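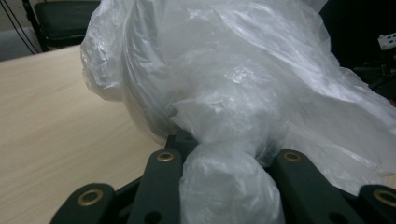

Woser hand-held gripper pair: review after one budget cycle

Reviewed by Carys Gronow, 09/09/2025

Price paid: $2,756 for the pair, cables included
Bought from: Jarman
Also considered: Rirnden single-hand kit
Used for: recording two-handed household tasks at a table

We bought the Woser pair in January, when I was putting together the equipment budget for our recording room at Fornuvside. I had money for one serious purchase and a list of four things people wanted. The grippers won because everything else on the list depended on having recordings to work with. This review is mainly for people in the same position, who have to write a number in a spreadsheet and then defend it.

If you are planning for a robot arm later, hand-held grippers are a cheap way to find out which tasks you care about. You hold one in each hand, do the job the way you would do it with your fingers, and the cameras and position tracking record it. No arm has to be bought, bolted down or insured. We have not bought an arm yet. We have crossed two tasks off the list of things we wanted one for, and those two would have decided the size of arm we ordered.

What you get

Two grippers, two cables, a bag of screws, and a printed sheet with the wiring. The fingers are dark green with a matte finish. Brass inserts are set into the finger bars, and every one of ours is still tight. Each finger ends in a block-shaped pad with a flat inner face. A flat gray metal plate sits on top of each unit. It adds weight toward the front, and you notice it in the wrist before you notice it anywhere else.

There is no case. I think at this price there should be one. We keep ours in a drawer with a towel in it.

What you also have to pay for

The listed price is not the price of being able to record anything. When I wrote the budget I had a line for the grippers and a line called "misc." The misc. line was wrong. Before the first usable recording we also needed a table nobody else would borrow, somewhere to hang the cables, panels to screen off the sides of the work area, heavy stands, and a lot of tape. We already had the computer. If you don't, that will be your second largest line.

Spare pads are sold as a set for $190. I would put one set in the first order. We didn't, and then paid shipping on it separately two months later. The pads do wear, though slower than I was told to expect. The inner faces go a bit shiny first and you lose grip on smooth plastic. On cloth and cardboard you can keep going long after that.

I'd also put in a line for the things you are going to handle. It sounds small. We have gone through a great many trash bags, sponges, paper cups and socks, and because they came out of three different people's petty cash I can't tell you the total. Next year they get their own line.

How it does on real jobs

Most demos I had seen used blocks and cups. Blocks and cups are easy for this tool. You close on them and they stay where they are. I wanted to know about soft, thin stuff, as that is most of what is in a house. So I'll spend most of this section on wastebaskets and plastic bags.

Plastic film is the hardest thing we do regularly. It is slippery, it has no fixed shape, and it has a habit of filling up with air just when you want it flat. The pads will hold it if you get enough of it bunched up between them. A single layer at the edge of a bag is another matter. You can pick one up, but you have to come in nearly flat and close slowly, and I miss it as often as I get it. Everyone here has settled on the same approach, which is to take a fat pinch from the middle and work outward from there.

Pushing film down into a bin works better than I expected. With the jaws partly closed the end of the gripper is a decent blunt tool, and you can press with it fairly hard.

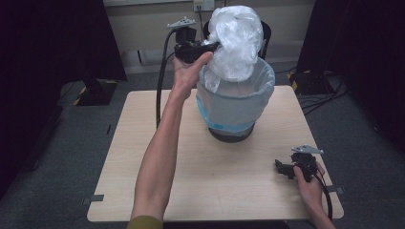

Left gripper pressing the film down into the wastebasket, right gripper over the table.

Getting a liner over a rim takes two hands and some patience. The trouble is reach. The gripper makes your arm longer, so a bin standing on a table ends up at an awkward height and your elbow goes up. After a while your shoulder complains. We tried the bin on the floor and it was worse, because then you are bent over with a weight in each hand. A lower table would fix it. That is another thing I'd have budgeted for if I had tried the job once with a pair of kitchen tongs before ordering. I recommend the tongs test to anybody. It costs nothing and it will tell you a lot about table height.

Other jobs, briefly. Folding a dish towel is fine. Stacking paper cups is fine. Zippers are possible but slow. Coins on a table are a waste of an afternoon. Wiping with a sponge is good, and it was the first task where people who had never held the grippers got a clean recording on the same day.

The opening

The jaws open wide, wider than the Rirnden did when we had that one on loan, and for us it mattered more than the grip strength. A wide opening lets you be sloppy on approach.

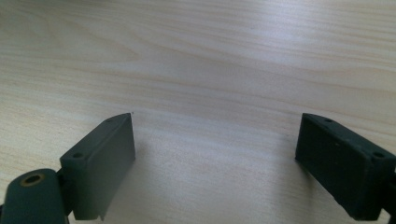

You can come down over an object without lining up perfectly, and close when you are ready. New people need that. With the Rirnden I had to keep telling people to slow down and aim, and their recordings were full of little corrections. If your operators are going to be the same two trained people all year, the difference may not matter to you, and the Rirnden is lighter.

The closing action is smooth on one of our grippers and slightly gritty on the other. It was like that out of the box. Jarman offered to swap it inside the 30-day return window and I decided not to lose a week over it. It hasn't gotten worse. I still think about it every time I pick up the gritty one.

Cables

Both grippers are wired. The cables run down past your forearm and they will find the edge of the table every time. We put strips of gray tape at the edges near the front corners as position marks, and the cables catch on the tape too, so now the tape gets replaced often. If a wireless version comes out at a sensible price I would look at it. I would not wait for it.

Keep the slack on the floor tidy. Ours is not. The connectors have held up, but I bought one spare cable anyway and I'm glad it is in the drawer.

Setup time

The sheet in the box says you can be recording quickly. Our first session took a whole morning. These days it takes about 25 minutes from unlocking the door, and most of that is checking that the tracking agrees with itself after somebody has bumped a stand. Plan your staff hours around that. A two-hour booking is not two hours of recording, and if you are paying people by the hour, it belongs in the budget next to the hardware.

I let people do short runs and then put the grippers down. The plates on top make the units nose-heavy, and tired people drop things or stop closing the jaws all the way. You pay for those recordings and then throw them out.

Support

Woser answered two emails out of three. The answers were good. Jarman was faster, and knew which screws fit. The wiring sheet has one mistake in it, left and right swapped on the second drawing, and Woser confirmed it when I asked. Check yours before you plug in.

Would I buy it again

Yes, and I have already asked for a second pair in next year's plan so that we can keep one set up while the other is being cleaned or adjusted. I would order it differently. Spare pads and a spare cable in the first order, an adjustable table, a proper line for consumables, and setup time counted as paid time.

If you only have one-handed tasks, look at the Rirnden first. You would be paying for half of this pair to sit in a drawer. If you do anything with bags, cloth or lids, get two hands from the start. We borrowed a single unit to save money in the beginning and most of what we recorded with it has never been used.

Good: wide opening, solid brass inserts, holds bunched film well, sensible spare parts
Less good: no case, nose-heavy, wired, one of our two arrived gritty

Comments (5)

benchtop_dan
Useful, thanks. Did you count the shoulder thing as a setup cost or a people cost? We lost a good operator to it and ended up buying a lower table out of the training budget.

Carys Gronow
People cost for now. It should have been furniture. I'm asking for the table in the same request as the second pair.

mlw
We have the Rirnden and I agree about aiming. It is fine once you are used to it, but we hire students and they are never used to it before they graduate.

rosalind k
Gritty one: ours did that as well. Took the pad off, found a bit of packing foam in the joint, put it back together. Five minutes. Worth a look before you send it anywhere.

quietshop
What do you use for liners? The thin ones tear on us when we pull them over the rim and the thick ones won't bunch up enough to hold.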